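Trip workshop notebook
25th September

Casenura loop, second planning session. Big step forward! Takumi laid the old ferry timetable over the bus one and found that we can get off at the north landing and still catch the afternoon bus up the valley. That gives us the whole loop in six days without the awful night at the junction. I redrew the route in Dedent straight away and it looks lovely - one clean circle, no doubling back.

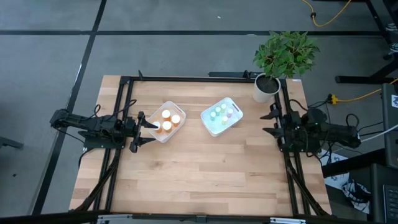

Butcher-block table, left and right arms, both grippers open.

Day two is still the hard one. 700 m of climbing before lunch, then the long ridge. Maxine walked it in July and says the spring below the saddle was running well, but I've written in a full carry of water anyway. Her sketch of the turnoff is taped inside the back cover. Use that one, my earlier one has the stream on the wrong side.
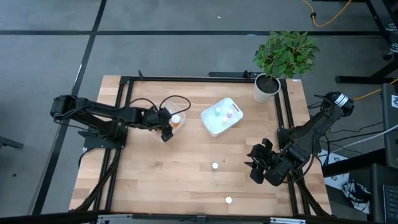
Day three can be short if the ridge wears us out, and the village has a bakery (!!) and a guesthouse with a drying room. Milagros has written to them about beds. If they're full, the campground across the bridge takes tents, and we'd pitch both the Andix ones there. 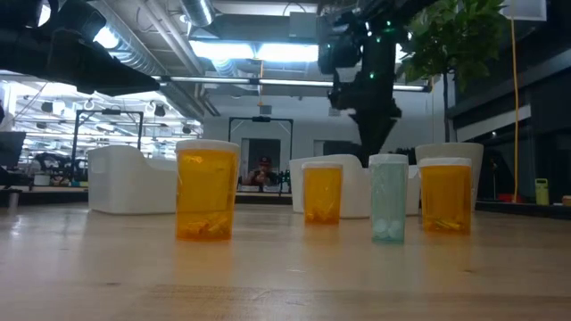

Entry by Raelene Tipoki
Route checked with Takumi Tsuchiya

Money: 300 each goes in the shared purse for buses, beds and the ferry. Food in the villages is separate. Alby has offered to drive us to the first landing in Baxter, his van, so that's one fare saved, provided the sliding door gets fixed.
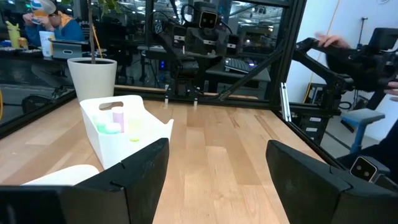

Packing next, and I'm really pleased with how small the shared kit has become. One stove, one pot, one repair pouch. For the wash things I'd like to copy the white caddy with the handle opening in its back wall and the little pastel bottles in it, only in cloth so it squashes flat. Different colors would save a lot of sniffing in the dark - mint green for soap, pink for shampoo. Milagros has spare fabric.

To do: ferry seats, new gas canister, ask Maxine if the saddle hut still has its logbook. I want to read every page of it.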